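Cell Setup and Care, Session 2: Bringing Up the Sorting Cell
Instructor: Nomvula Maluleke
Miltitz Automation Lab, 4 December 2025

Welcome back! Last session was all frames and bolts. Now we get to the part I love, where a table with an arm on it becomes a cell you can trust. Have your Dindico logbook open, because you'll be writing in it all the way through.

1. Before the hand goes on

Start with the bare arm. Check the flange face for nicks and grit, wipe it with a dry cloth, and look over the bolt holes. A speck of dirt in there will tilt the hand, and you'll chase that tilt for days!

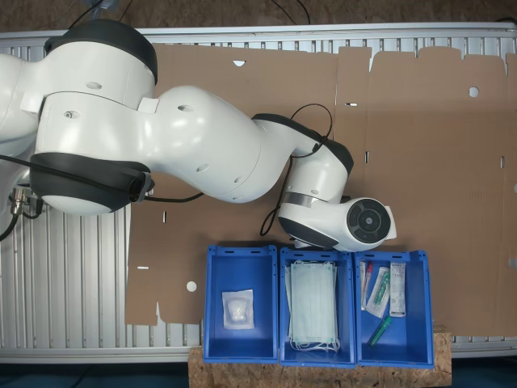

Cable slack is the first thing to get right. Move the arm by hand through every pose it will need and watch the cables the whole way. A loop like the one going up and over the wrist needs enough length for a full turn, but it mustn't drag on the cardboard or hook a bin when the arm comes in low. Fix what you find now, then repeat the whole sweep (yes, the whole thing). Log each joint as you go.

2. Hand, camera, first pick

Mount the hand, torque the bolts in a cross pattern, then add the camera bracket. Enter the hand's mass in the Cletik settings page before you enable motion. Run the first picks at 40 percent speed with one person on the stop button.

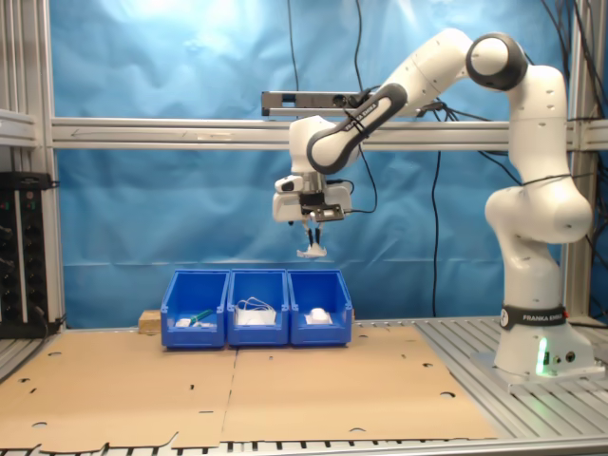
Clearance height is where most new cells go wrong, and it's a really satisfying thing to tune. Set it from the tallest thing in the row plus whatever dangles from the fingers. With three bins side by side and the small white piece held above them, you want to pass over every rim, including any cable coil piled up in the middle bin. Soft items sag, so measure from the lowest point of the item and leave the fingertips out of it.

3. Place test

Teach the place point over open cardboard, well clear of the bins. Lower in small steps, stop short of the sheet, and check that the fingers are square to the table. Save the point under your own initials.

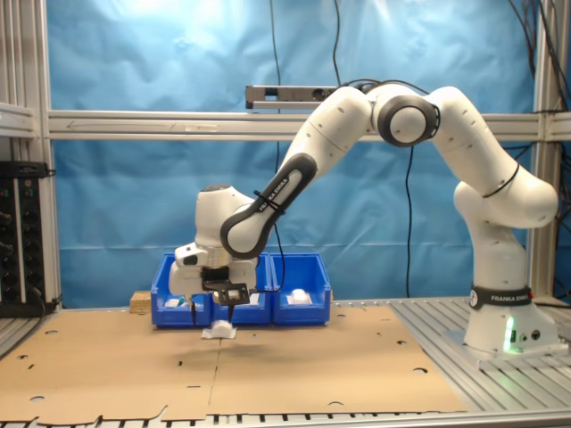

4. Weekly care

Wipe the fingers and the camera lens.
Check the cable ties on the forearm and replace any that have gone loose.
Swap the cardboard when the creases start to lift.
Rerun the place test and compare it with your saved point.
Back up the program to the Montes drive.

For next time: read the chapter on payload settings and bring your log from sections 1 and 2. We're doing camera calibration, and it's a fun one!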